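Ticket: ebook of Fodcombe stops at chapter 15
Opened: Monday, June 10, 2024
Product: Hilby reader app, Matubbar edition
Status: Waiting on publisher

Customer bought the fantasy novel Fodcombe from the Plultano store. The book opens normally, then jumps from the end of chapter 15 to the glossary. Cover colour is also wrong on the library shelf. Customer cleared the cache and downloaded it again — no change.
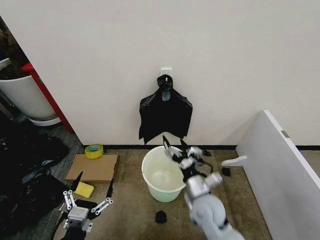 Attachment 1: bag on wall hook, bucket on carpet

Checked the file on our side. The contents page links to all chapters, but the text after location 2,000 is missing. The print edition is complete. Asked the publisher for a new file and offered the customer a refund or credit. Customer would rather wait.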